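Where Does the Water Go When You Brush Your Teeth?

When I was seven I dropped a marble down the bathroom sink. I was sure it would roll all the way to the ocean! It didn't. It went a very short way and stopped, and I got to watch a grown-up take the pipes apart to get it back. I've been a little bit in love with sinks ever since, so come and poke around one with me.

Let's start at the faucet. Lots of bathroom faucets have two handles, usually one for hot water and one for cold. The water is waiting inside the pipe the whole time, and it's being pushed. When you turn a handle, you open a little gate called a valve, and whoosh, out it comes through the spout. Close the gate and the water has to wait again.

Now the bowl part. Its proper name is the basin. Run your hand around the inside of yours (go on, I'll wait) and you'll feel that it slopes. Water always heads for the lowest spot it can find, so the people who make sinks put the drain down there.

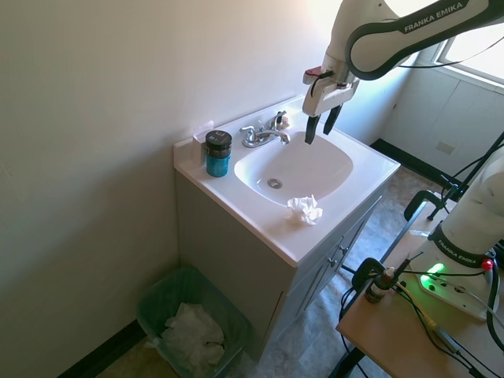 Both sinks on this page have a white basin, a chrome faucet and a chrome drain.

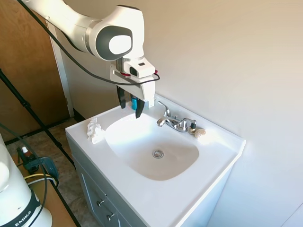
Okay, so the water has slipped down the drain. What's next? If your bathroom sink is sitting on a cabinet, ask a grown-up if you can open the doors and look underneath. You'll probably find a pipe with a bend in it, like the letter U. That's called a trap, and it's the very thing that caught my marble!

The trap has a sneaky job. A bit of water always stays in the bottom of the bend, and it works like a plug. Water can push past it on the way out, but stinky air from the big pipes can't get back up into your bathroom. I think that's the cleverest thing in the whole house.

After the trap, the water runs through bigger and bigger pipes, and in most towns it ends up at a place where it gets cleaned.

Want to try something? Put the stopper in and brush your teeth for two minutes, using water just the way you always do. Then scoop out what's in the basin with a measuring cup. I got some 20 cups the first time, because I'd left the faucet running. Oops! The next night I turned it off while I brushed and got fewer than two.

One more thing before you go. Tissues and paper towels belong in the wastebasket. They get soggy and bunch up in the bend, and then the water can't get by. Marbles should stay in your pocket.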